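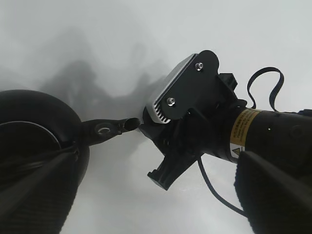
Close quarters: a gripper's ridged metal pad comes within a small gap of the spout on the pour bench at Baysal.

THE DRIBBLE DEPARTMENT
Baysal's teaware works has handed its pouring to the robots. The people who used to do it have been promoted to watching.

For as long as anyone at Baysal can remember, the worst job in the building was also the one visitors envied. You sat at a bench in Vovach, you picked up a teapot, you poured a cup of water, and you wrote down whether it dribbled. Then you did it again until lunch.

The pour room tests pots before a new shape goes into the catalogue. A spout that behaves for the first ten cups may sulk by the fiftieth, and a handle that feels fine at nine in the morning can be a small black instrument of torture by four. The old team of three managed 400 pours a day between them, which sounds like plenty until you learn that the rules ask for 600 on every new model, and that somebody always had a bad shoulder.

The arms went in last March. They were supplied by Dramico, set up over a fortnight, and introduced to the staff with a slide show in which the word "journey" appeared more often than the word "tea". Danjuma Ogundipe, who had run the room for years and poured in it for years before that, sat at the back with his arms folded.

"They told us it would take away the boring part," he says. "I thought, well, what's left?"

Quite a lot, as he found out in the first week. A person handed a teapot knows what to do with it. The arm had to be told where the handle was, how far to close, and that a lid is a separate thing with plans of its own. Ogundipe spent days going through a movement he had made so often that he could no longer describe it. He would pick up a pot, put it down, frown, and pick it up again while an engineer took notes. His wife asked what he had done at work. He said he had lifted a teapot. She asked what else.

What changed most was the talk. Three people pouring water all day will discuss anything, and the pour room was where you went to learn who was leaving and what the new canteen was going to do about chips. Now two of the three have moved elsewhere, one to glazing and one to the sample office, both at the same pay, and both say their wrists are better. They come back at break times anyway. The kettle in there is still the best one on the floor, and it is worked by hand. 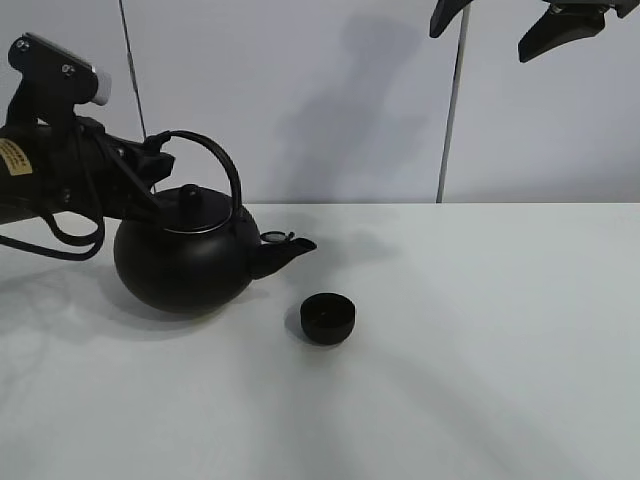 The gripper at the base of the handle, with the cup set below the tip of the spout.

The room's present headache is the Durkau, a round black pot with a tall arched handle and a matching cup. The designers love it. In the log it is model 1034, and Ogundipe has other names for it. The handle rises in one thin loop over the lid, very handsome, and leaves the fingers of a robot rather less to hold than the fat side handles it was first taught on. Take hold too high and the pot swings. Take hold too low and you are into the lid. The answer was to come in by the foot of the arch, and working that out took him an afternoon and two packets of biscuits.

On paper, this is no longer pouring. His job title became "process technician", and a small rise came with it, smaller than the title. He sets out the pot and cup, starts the run, and reads through the results. The bench itself is kept as bare as an operating table, a rule he brought in after a pencil went somewhere it shouldn't have.

Management likes to quote the best day so far, 971 pours, and it has been put on a poster by the lift. Ogundipe points out that the poster doesn't mention the day after, when a loose screw kept everybody waiting until three. He isn't against the thing. He will tell you, if you ask twice, that it tips the same way at the end of a shift as at the start, and that he never did. Some old faults that used to be put down to tiredness have been traced to the spouts after all, and there have been words with the design office.

He worries more about who comes next. He knows what a bad spout feels like in the hand, a kind of lurch just before the water lets go, and he learned it by doing a dull thing for a very long time. The apprentice who joined in the autumn is quick and clever with the software. She had never done a day's pouring.

So on quiet afternoons he switches the arms off, fetches a tray and a towel, and makes her do fifty by hand. She thinks it's a bit much. She has also started complaining about the Durkau's handle, at length, and he has asked her to put it in writing for the designers.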